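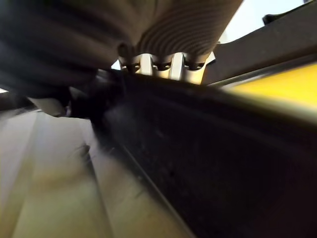

Rural clinics are closing their pharmacy counters faster than anyone in the state office seems to track. Take Vundside. 3464 residents, one clinic, and since July no pharmacist on site after lunch. Refills go to Sokell now, a long drive each way if the bridge is open. The Živković clinic tried a locker system instead - you get a code, you pick up your pills, you go home. Good idea, mostly. But lockers are hardware and hardware needs parts, even a small silver metal bracket with notches along its edge can be the thing a clinic ends up waiting on. Two weeks, in one case. Patients went back to the phone line.

The money is the odd bit. Motumach, the regional payer, covers the drive but not the locker. So a $3000 repair sits in somebodys inbox while mileage claims get paid without a question.

What would help? Pay for the pickup, wherever it happens. Let nurses hand over routine refills - two neighboring counties allready do. And publish the closures. Right now people find out at the door, bag in hand, sign on the glass.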